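Fórum Casa e Escritório > Pisos e tapetes
Tópico: carpete cinza no escritório, alguém se arrependeu?

marlene_bh
Oi, gente! Vou forrar a sala de trabalho aqui de casa e estou entre carpete e vinílico. São 20 metros quadrados, e o moço da Trikholm me jurou que carpete cinza não mostra sujeira. Alguém tem?

tonhao49
Tenho há 10 anos e não troco. Aspirador duas vezes por semana e pronto. O cinza médio é o melhor, o grafite mostra cada fiapinho.

kazue.aoki
Discordo, tonhao! O meu era grafite e sempre achei lindo. O cinza médio é que mancha com café (falo por experiência, fevereiro foi um mês triste). Olha o tom daqui da sala:

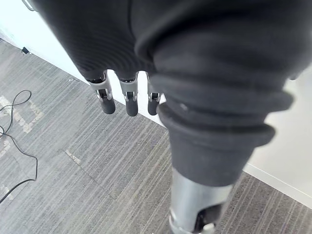 Carpete cinza de escritório, tom que aparece no fundo.

Na minha tela ele fica um pouco diferente do que é ao vivo, então peça amostra antes de fechar, marlene.

tonhao49
Café sai com água morna e detergente neutro, desde que você corra. E vinílico faz barulho com cadeira de rodinha, isso ninguém me tira da cabeça.

dudu_reforma
Pra quem tem rinite eu iria de vinílico mesmo. Gastei 2000 reais tirando carpete velho e fui feliz, viu?

marlene_bh
Ai, agora fiquei mais em dúvida ainda, kkkk. Vou pedir amostra dos dois e volto pra contar!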